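Counting the swabs twice: an interview with Hawi Ejigu

The theatre stores at Honcombe occupy a long room with no windows and one telephone. Hawi Ejigu has managed them since the hospital merged its supply lists with those of Urkville, and she is precise about what the job covers. It covers everything that is opened, used and thrown away during an operation, and a good deal that is opened and thrown away without being used.

"Sutures are the worst category for it," she said. "They are small, they are cheap one at a time, and every surgeon has a preference."

When she took over, the combined list held 1273 separate suture lines. A line, in her terms, is one thread material in one gauge and one length, attached to one needle. Change the needle from a half circle to three-eighths and it becomes another line, with its own shelf position, reorder level and expiry dates. The list now stands at 724.

The reduction was done by asking for evidence of use. Any line that had not been drawn in 25 weeks went on a sheet, and the sheet went to the consultants. Most of the lines were given up without comment. Gebremedhin Derese, who operates at both sites, kept more than his colleagues did and is unrepentant.

"A needle has a curve, a point and a stiffness," he said. "If I am sewing in a narrow space I want a tighter curve, since I have less room to turn my wrist. You can substitute it. You will take longer and you will handle the tissue more."
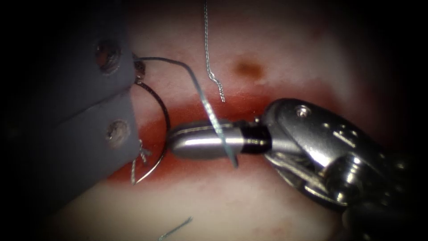 A curved needle held in the jaws of an instrument.

Ejigu does not dispute the point. Her objection is to holding the same needle from three suppliers under three descriptions, which was the position with several absorbable threads. One company gives the chord length of the needle and another the length along the curve, so two identical products can look different on a spreadsheet. Liya Kumsa in procurement spent most of February converting one to the other by hand.

"We had boxes of the same item on opposite walls," Kumsa said. "One was always running out and the other was always expiring."

Expiry is governed by the packet. Absorbable thread is sensitive to moisture, and once the foil has been opened the strand must be used or discarded. Stock is therefore issued oldest first, and the shelves are loaded from the back. Ejigu checks this herself at seven in the morning, before the first lists start.

The stock system, Vivel, records boxes and takes no account of single packets. A half-empty box in an operating theatre counts as a full one until it is returned. Ejigu has asked for this to be changed. In the meantime each theatre has a drawer limit of 2 boxes per line, and anything over that is brought back at the end of the day.

She was asked whether 724 could go lower.

"It could, but not by much. We would be taking out things that are used — rarely, but used. The next saving is in the packs." Preference cards, which tell staff what to open for each procedure, are still in many cases the ones written before the merger. Idun Berge, a theatre sister, is going through them by specialty and has finished general surgery. Gynaecology is next.

"Half of what is on a card should say 'have available'," Berge said. "It says 'open'."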